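Notebook > Stilside > Handheld capture > House rules

April, started 8:40 am
Vibeke Hjaltested

Vibeke R. asked me to write up the rules we've been using at Stilside so the Uvutitz people can work from the same page, and I kept putting it off, so it's going in the notebook first and I'll tidy it later (maybe). Most of this is stuff we say out loud every morning anyway.

Start and stop. Recording is running before you touch the object, and it keeps running until both grippers are clear of it. We went back through the April episodes, 2,670 of them, and 255 had the first grasp chopped off at the front. That's a lot of bottles that are magically already in the hand! So: press, look down at the timer, see it counting, then reach.

Markers. Wipe the cubes at every break and check the corners for lifting. Don't wrap your fingers over the printed faces. I do this myself when I get tired, my grip creeps up – if you see me at it, yell. Any cube that gets reprinted means a fresh calibration before the next episode, no "it looks the same to me."

Cables. Still the thing I'm least happy with. The rule is supposed to be that nothing crosses the walking path, and we're sloppy about it. Bathroom sets are the worst for this, you're turning all the time between tub and sink and you can't see your own feet with the harness on. I'd like tape along the walls as a hard requirement. Vibeke R. thinks a check by the second person is enough. Not settled.

Bottles. Clamp on the body, never on the cap, and squeeze only as hard as you need to hold it. Tilting is fine, people tilt bottles at home. 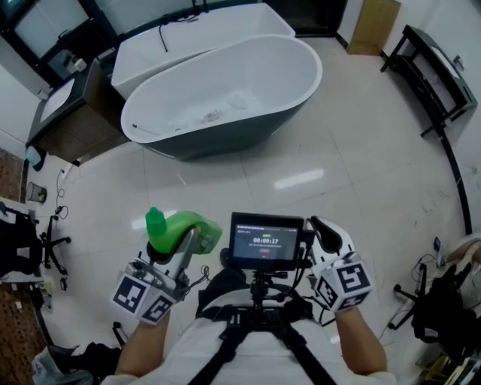

Drops stay in. I know it's tempting to bin the episode and go again, but Kaewkla wants the fumbles tagged and kept, and I've come around to their side on that. Tag it "drop," finish the motion if you can, move on. Only throw one out if a person walks through or the tracking is lost.

Breaks every 17 episodes, harness off, no heroics. Shoulders go before you notice.

Still to do: ask Zuvari if their cap of roughly 880 episodes per room counts the discarded ones, and get the tag list printed bigger.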